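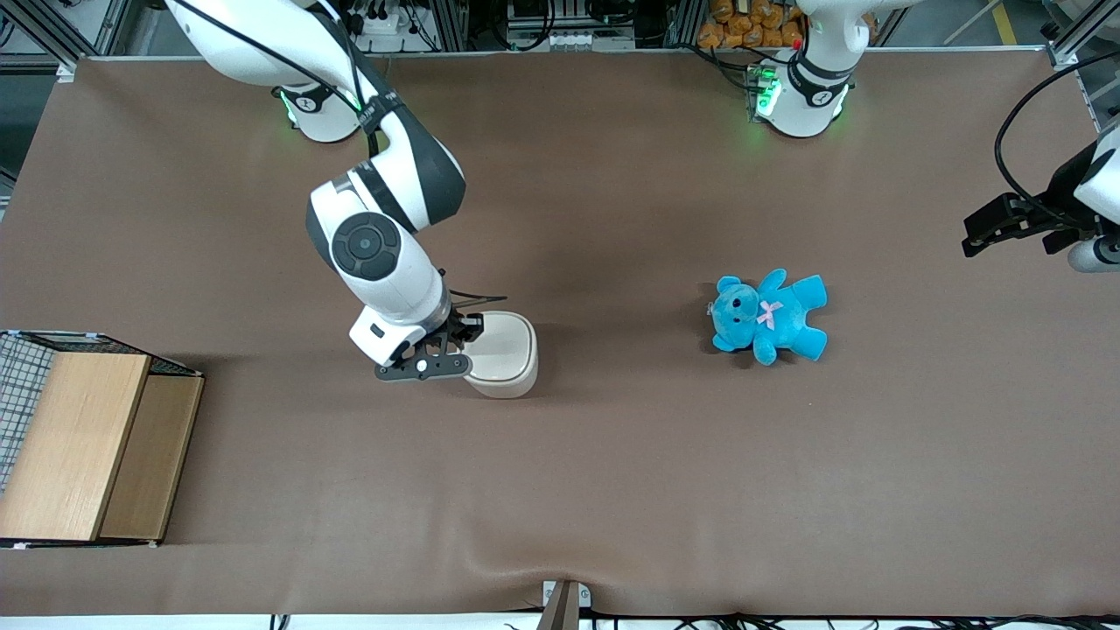 テーブルクロス

テーブルクロス(英: tablecloth)は、食卓や机、作業台などの天板を覆うために用いられる布、またはそれに類するシート状の覆いである。日本語では卓布、食卓布、テーブル掛けとも呼ばれる。天板を傷や汚れから守るほか、食器の当たる音を和らげ、室内や宴席の体裁を整える目的で使われる。素材は麻、綿、毛、絹などの天然繊維のほか、ポリエステルなどの合成繊維、塩化ビニル樹脂のシート、不織布、紙など多岐にわたる。

目次
1 名称
2 歴史
2.1 古代・中世ヨーロッパ
2.2 近世以降
2.3 日本
2.4 ベトナム
3 素材
4 織りと加工
5 形状と寸法
6 種類
7 敷き方
8 洗濯と保管
9 作業台の覆い
10 文化
11 関連項目

名称

英語の tablecloth は table(卓)と cloth(布)の複合語である。フランス語では nappe といい、これはラテン語で布を意味する mappa に由来する。英語の napkin(ナプキン)や apron(エプロン)も同じ語にさかのぼる。apron はもともと napron の形であったが、不定冠詞の a と結び付いた a napron が an apron と聞き取られ、語頭の n が失われた。地図を意味する map も、ラテン語 mappa を経由した語である。

ドイツ語では Tischdecke または Tischtuch という。前者は「卓の覆い」、後者は「卓の布」にあたる。スペイン語の mantel は、手拭いや卓布を指したラテン語 mantele に由来する。

日本語の「テーブルクロス」は英語からの借用で、業務用の分野では単に「クロス」と略される。ただし「クロス」は壁紙や拭き取り用の布を指すこともあり、リネン業者の伝票などでは「卓クロス」「Tクロス」といった書き分けが見られる。宴会場で卓の周囲に巡らせるひだ付きの布はテーブルスカートと呼び、テーブルクロスとは区別される。

歴史

古代・中世ヨーロッパ

古代ローマの宴席では、食事用の寝台に横たわって飲食する習慣があり、手を拭う布や寝台を覆う布が用いられた。帝政期には卓に布を掛ける例も知られるが、初期の使用範囲については不明な点が多い。

中世の西ヨーロッパでは、貴族の館や修道院の食堂で白い麻布が卓に掛けられた。当時の食卓は、架台の上に板を渡した組み立て式のものが多く、食事が終わると片付けられた。布は粗い板の表面を隠すとともに、卓を食事の場として整える役割をもった。長い布の縁を手や口を拭うために使うこともあり、のちにそのための布が独立してナプキンとなった。

卓布を共にすることは、同じ身分に属することの表れとも考えられていた。名誉を失った騎士の前で布を切り裂き、同席者と布を共有していないことを示す慣習があったと伝えられる。また、大きな宴席では主人の席に近い卓に上質の布が掛けられ、下座の卓には粗い布が掛けられるか、布が省かれた。

中世後期になると、細い麻糸で文様を織り出した布が作られるようになった。イタリア中部のペルージャ周辺では、白地に藍色で鳥や獣、城などの文様帯を入れた布が織られ、祭壇や食卓に用いられた。これらは今日「ペルージャ布」などの名で博物館に収蔵されている。

近世以降

近世に入ると、フランドルとその周辺の都市が麻のダマスク織の産地として発展した。狩猟、聖書の物語、都市の景観、紋章などを織り込んだ卓布が王侯の注文に応じて作られ、婚礼道具や贈答品としても扱われた。卓布は財産目録に記載される品であり、傷んだ箇所を繕いながら代を越えて受け継がれた。麻織物の技術はその後、アイルランド北部やシレジア、ザクセンにも広まった。

布の折り目も装飾の一部とみなされた。リネン用の木製プレス機で畳んだまま圧をかけ、広げたときに格子状の折り目がくっきりと現れるようにしたもので、オランダの静物画には、白い布の折り目が細かく描き込まれた作品がある。一方、同じ時代の絵画には、卓の上に毛織の絨毯を掛けた室内もしばしば描かれている。東方から輸入された絨毯は高価で、床に敷くよりも卓の覆いとして使うことが多かった。食事の際には、その上に白い麻布を重ねる場合もあった。

産業革命以後は、紡績と織布の機械化によって綿布の価格が下がり、ジャカード織機の普及によって複雑な文様の布も量産できるようになった。これに伴い、テーブルクロスは都市の中間層の家庭にも行き渡った。食事以外の時間に卓を覆っておく濃色の厚地の布も流行し、ビロードやシェニール織に房飾りを付けたものが居間で使われた。

布に油や樹脂を塗って防水性をもたせた油布(オイルクロス)は、拭くだけで汚れが落ちるため、台所や安価な食堂で重宝された。のちに塩化ビニル樹脂を塗布または積層した製品がこれに代わり、現在「オイルクロス」の名で売られる品の多くも樹脂加工布である。

日本

日本の伝統的な食事では、一人ずつの膳を用いるのが一般的であったため、食卓全体を布で覆う習慣は発達しなかった。仏具の一つである打敷は、仏壇や寺院の卓に掛ける敷物で、錦や金襴で作られる。形は方形のものと三角形に垂れるものがあり、宗派によって使い分けがある。用途は異なるものの、卓を覆う布としては古くから存在した例にあたる。

西洋式のテーブルクロスは、開港後の居留地や西洋料理店、ホテルを通じて知られるようになった。明治期の家政書や礼法書には、洋食の席では卓に白布を掛けるべきことが記されている。家庭では、ちゃぶ台の普及によって家族が一つの卓を囲むようになったが、ちゃぶ台は天板を拭いて使うのが普通で、布を掛ける習慣とは結び付きにくかった。

第二次世界大戦後、団地の台所兼食堂に椅子式の食卓が取り入れられると、家庭用のテーブルクロスも広く売られるようになった。とくに塩化ビニル製の花柄や格子柄の製品が普及し、ロールから必要な長さを切り売りする販売方法も定着した。天板の木目を生かすため、透明なシートを敷く家庭も多い。

ベトナム

ベトナムでは、フランス統治期に都市部の洋風住宅や飲食店でテーブルクロスが使われ始めた。北部の刺繍の産地では、麻布や綿布に花鳥を手刺繍した卓布が作られ、輸出品や土産物となっている。家庭の食事では、床に敷いた茣蓙の上に丸い盆を置く形式が長く続き、布を掛ける場面は来客や祭礼に限られる傾向があった。

染織研究者のDiệp Lưuは、刺繍卓布の図案帳を調査し、洋風の花綱文様と在来の蓮や竹の文様が一枚の布の中で組み合わされる過程を論じた。同じ分野のThảo Hứaは、図案よりも布の寸法の変化に注目し、輸出先の食卓に合わせて大判の布が織られるようになったことが、刺繍の配置を縁中心のものに変えたとしている。工房Hàの製品は、四隅に文様を集め、中央を無地で残す構成をとる点で、この変化をよく示すものとされる。

素材

麻(亜麻)は、古くからテーブルクロスの代表的な素材とされてきた。亜麻糸は吸水性が高く、濡れると強度が増すため、繰り返しの洗濯に耐える。表面に光沢があり、糊付けをして仕上げると張りが出る。しわになりやすく、仕上げに手間がかかることが短所である。英語で家庭用の布類を総称してリネンと呼ぶのは、これらがもともと亜麻で作られていたことによる。

綿は麻より安価で染色しやすく、家庭用として広く使われる。平織のブロード、厚手の帆布、格子柄のギンガムなど、生地の種類も多い。洗濯によって縮むことがあり、縫製前に生地を水に通しておくか、縮み代を見込んで裁断する。

ポリエステルはしわになりにくく、乾きが速い。ホテルや宴会場の業務用クロスでは、綿との混紡品またはポリエステル100パーセントの製品が主流となっている。吸水性に乏しいため、こぼれた液体が布の上を流れやすく、用途によっては吸水加工が施される。熱に弱い点にも注意を要し、加熱した鍋を直接置くと溶けることがある。

毛や絹は食事用としては一般的でない。毛織物は卓上の装飾のほか、遊戯台の張り地に使われる。塩化ビニル樹脂は水や油を通さず、拭き取りが容易である。低温では硬くなって折り癖が付きやすく、塗装面に長期間密着させると、可塑剤が移行して塗膜を軟化させることがある。紙および不織布の製品は使い捨てを前提とし、屋外の催しや立食の会場で用いられる。

織りと加工

ダマスク織は、経糸が多く表に出る面と緯糸が多く出る面の光沢の差によって文様を表す織り方である。同色の糸だけで織っても、光の当たる角度によって文様が浮かび上がる。裏面では地と文様の光沢が反転する。正式な晩餐には、白のダマスク織の布が用いられてきた。

平織の布は軽く、しわや波打ちが表に出やすい。綾織の布は斜めの畝をもち、同じ太さの糸であれば平織より柔らかく、垂れ下がりの形が整いやすい。ワッフル織やハニカム織は表面に凹凸があり、吸水性に優れるが、脚の細いグラスを安定して置くには向かない。

装飾には刺繍、レース、ドロンワーク、プリントなどがある。ドロンワークは、布から一部の糸を抜き、残った糸をかがって透かし模様を作る技法である。縁の始末は三つ折り縫いを基本とし、角は生地の重なりが厚くならないよう、斜めに接ぐ額縁仕立てとすることが多い。このほか、房を残すフリンジ仕上げ、縁を波形にかがるスカラップ仕上げがある。

加工としては、撥水、防汚、防炎が代表的である。撥水加工は繊維の表面で水をはじかせるもので、生地そのものの通気性は保たれる。洗濯を重ねると効果が落ちるが、熱を加えることである程度回復するものもある。業務用の加工布の銘柄にはCulaやBorgateがあり、前者は撥水加工の薄地、後者は裏面に滑り止めの樹脂を付けた厚地の製品である。

形状と寸法

テーブルクロスの形は、正方形、長方形、円形、楕円形に大別される。通常は天板の形に合わせるが、円卓に正方形の布を掛け、四隅を長く垂らす使い方もある。

布の寸法は、天板の寸法に、両側の垂れ分を加えて求める。垂れの長さは用途によって異なり、日常の食事では短く、正式な席では長くとる。床まで届く布を用いる場合は、卓の高さがそのまま垂れの長さとなる。着席者の膝に布がかかると立ち座りの妨げとなるため、飲食店では座面の高さを目安に垂れを抑えることが多い。

円卓では、直径に垂れの2倍を加えた値が布の直径となる。直径60センチメートルの小卓に6センチメートルずつ垂らすと、布の直径は72センチメートルになる。生地幅が足りないときは継ぎ合わせが必要となるが、中央に継ぎ目がくると目立つため、中央に一幅を置き、不足分を左右に振り分けて接ぐ。

生地から裁つ場合は、縁の縫い代も別に見込む。三つ折りの幅を広くとると縁に重みが出て、布の垂れが落ち着く。薄地の布では、四隅に小さな重りを縫い込んだり、クリップ状の重りを下げたりすることもある。

種類

アンダークロスは、テーブルクロスの下に敷く布で、サイレントクロスとも呼ばれる。フェルトや起毛した綿布などが使われ、食器の音を抑え、上の布が滑るのを防ぐ。天板が熱や水分の影響を受けるのを軽減する働きもある。寸法は天板と同じか、わずかに大きい程度とし、上の布から見えないようにする。

トップクロスは、大きなテーブルクロスの上に重ねる小型の布である。汚れやすい部分だけを交換でき、色の組み合わせによって卓の印象を変えることができる。飲食店では、下の布を残したままトップクロスだけを客ごとに取り替える方式が広く採られている。

テーブルランナーは、卓の中央に縦または横に渡す細長い布である。布の上に重ねて使う場合と、天板に直接置く場合がある。ランチョンマットは一人分の食器の下に敷く小型の敷物で、テーブルクロスの代わりに使われることも多い。

ボックス型のクロスは、天板の形に合わせて立体的に縫製したもので、展示会や受付の長机に用いられる。伸縮性のある生地を脚先まで張るストレッチ型もあり、風の影響を受けにくいことから屋外でも使われる。

敷き方

正式な席では、まずアンダークロスを掛け、その上にテーブルクロスを広げる。布の中央の折り目を卓の中心線に合わせ、四方の垂れが等しくなるように整える。折り目は山が上を向くようにそろえ、複数の卓を並べる会場では、折り目の向きも統一する。

布を広げる際は、畳んだまま卓の中央に置き、端を持って手前と奥へ順に開いていく。高く振り上げると埃が立ち、布の下に空気が入って位置も定まりにくい。いったん広げた布をずらすときは、端を引くより、両手で少し持ち上げて移すほうがしわが寄りにくい。

しわは、卓に掛けたままアイロンをあてるか、霧を吹いて手でのばす。蒸気を出す器具を使えば、垂れの部分も掛けた状態で仕上げられる。長い卓に2枚以上の布を継いで掛けるときは、入口から見て重なりの端が目立たないように、奥側の布から先に掛ける。

飲食店では、営業中に布を交換する際、天板を客に見せないことが作法とされてきた。新しい布を汚れた布の上で開きながら、下の布を巻き取るように外していく。

洗濯と保管

汚れは時間がたつほど落ちにくくなるため、使用後は早めに処理する。赤ワインやコーヒーの染みは、乾いた布で水分を吸い取り、裏から水を含ませて叩き出す。こすると繊維の奥に広がる。油の染みには台所用の中性洗剤を用いる。蝋が付いた場合は、固まってから削り、残りを紙に挟んでアイロンで吸い取らせる。卵や血液などのたんぱく質の汚れは熱で固まるので、先に水で洗う。

白の麻や綿は高温での洗濯に耐えるが、色物や刺繍のある布は色落ちの有無を確かめてから洗う。麻は生乾きのうちに裏からアイロンをあてると、しわがのびやすい。ダマスク織は、最後に表からあてて光沢を出す。刺繍のある布は厚手のタオルの上に裏返しに置き、文様をつぶさないようにする。

長期の保管では、糊を落としてから畳む。糊は黄ばみや虫害の原因となり、折り目の部分の繊維を傷めることもある。同じ折り目を付けたまま置くと、その線に沿って布が弱るため、12か月に一度は折る位置を変えることが望ましい。大判の布や古い布は、紙管に巻いて保管する方法もある。紙管には中性紙を巻き、布に酸が移るのを防ぐ。樹脂製のクロスは折り癖が残るため、巻いて保管するのが基本である。

作業台の覆い

食卓以外でも、裁縫、製図、工芸、理容、医療などの作業台に布やシートが掛けられる。目的は、天板の保護、部品の転がり止め、反射の抑制、汚れの回収などである。時計や宝飾の作業では、落とした部品が跳ねないよう、毛羽の少ない柔らかな敷物が好まれる。撮影や計測では、光沢の少ない無地の布が背景として使われる。

作業用の覆いは、弛みがあると小さな物が傾いたり、引っ掛かったりする。天板の裏側に折り込んで留めるか、クリップ、ゴム紐、面ファスナーなどで固定する。ただし、強く張りすぎると縁の部分に負担が集中し、角から破れやすくなる。湿度の変化によって布が伸縮することもあり、綿や麻では定期的な張り直しが必要となる。

茶色や灰色などの中間的な色は、汚れが目立ちにくく、明るい物と暗い物のどちらも見分けやすい。これに対し、白は汚れを早く見つける必要がある場所に、緑は遊戯台や会議卓に多く用いられる。

文化

卓布の上に置かれた食器を倒さずに布だけを引き抜く「テーブルクロス引き」は、演芸の一種として知られる。静止している物体がその状態を保とうとする性質、すなわち慣性を示す実演として、理科教育でも取り上げられる。滑りのよい布を使い、縁縫いのない辺を食器の側にして、水平よりやや下向きに素早く引くと成功しやすい。食器は底が平らで、重心の低いものが適する。

赤と白の格子柄の布は、イタリア料理店や野外の食事を連想させる意匠として定着している。南アフリカのケープタウンにあるテーブルマウンテンでは、平らな山頂を雲が覆い、斜面を流れ落ちるように見える現象が「テーブルクロス」と呼ばれる。

民話には、広げると料理が現れる魔法の布が各地に登場する。グリム童話の「おぜんや御飯のしたく」に出てくるのは布ではなく食卓そのものであるが、ノルウェーやロシアの昔話では、布が料理を出す役を担う。ロシア語ではこれをサモブランカという。

ドイツ語には、二人の間の「卓布が切れている」という慣用句があり、関係が修復できないほど壊れていることを表す。フランス語の nappe は、広く平らに広がるものにも転用され、地下水の層や、こぼれて広がった油などを指す語としても使われる。

美術の分野では、白布のひだの描写が画家の技量を示す題材とされてきた。セザンヌの静物画では、卓布が起伏をもった塊として描かれ、果物や水差しの位置を支える要素となっている。現代の作品では、使用済みの卓布の染みを縁取って刺繍した連作「Detedness」がある。

関連項目

ナプキン
ランチョンマット
テーブルランナー
テーブルセッティング
ダマスク織
ギンガム
打敷
リネン
オイルクロス

最終更新 2020年7月2日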